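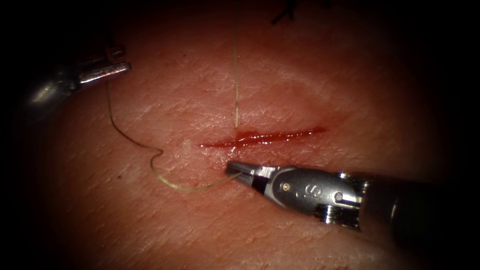 How to prepare your training room staff for automatic suturing

by Florencia Retamal

This guide is for people who manage a skills room in a hospital or a school of surgery, and who will soon let the robot do part of the stitching by itself. In our room at Drisberg we made this change in October. I write down the steps in the order I would do them now, which is different from the order we used.

What you need before you start

- a two-arm system that already works well by hand control
- the planning software (ours is Drestent)
- skin pads for practice
- one operator for each session who has the stop pedal under the foot

Step 1. Tell the people first

Our two technicians, Walid Salameh and Aníbal Ñahui, heard about the new software from a delivery note. This was my mistake. Walid asked me on the same day if he should look for another job. Speak with everyone before the software is installed, and say clearly which tasks will change and which will stay.

Step 2. Write the new tasks on paper

Before, a technician held the controls during the full stitch. Now he chooses the entry and exit points on the screen, approves the path and watches. The hands have less work and the eyes have more. Put this in the job description, with the same pay grade or a higher one.

Step 3. Practice by hand for 6 sessions

Do not skip this. A person who never passed the thread from the grasper to the needle driver by hand will not see early that a pass is going wrong. Pay attention to slack thread. A small kink between the two instruments can become a loop around the jaws when the arm pulls.

Step 4. Start the automatic mode with one stitch

1. Make the cut in the pad and check that the light is strong on the cut.
2. Mark the points in Drestent.
3. Run the path with the jaws above the pad, without touching.
4. Run the real stitch at low speed.
5. Stop, look, and only then allow the next one.

Step 5. Change the person who watches

Watching is more tiring than doing. After 30 minutes Aníbal was looking at the screen but he could not tell me what the last stitch was like. We now change the observer every three stitches, and nobody complains that it is too often.

Step 6. Keep one manual day

We keep one day a week without the automatic mode. Domingo Quezada, our senior instructor, asked for it, and I was against it because we lose pads and time. After the winter I agree with him.

If the arm stops in the middle of a stitch

Do not restart the path. Take manual control, release the tension of the thread, open the grasper slowly and move it away from the pad. Write the stop in the log with your name and the stitch number. The log should never be used to judge the technician, or the stops will not be written.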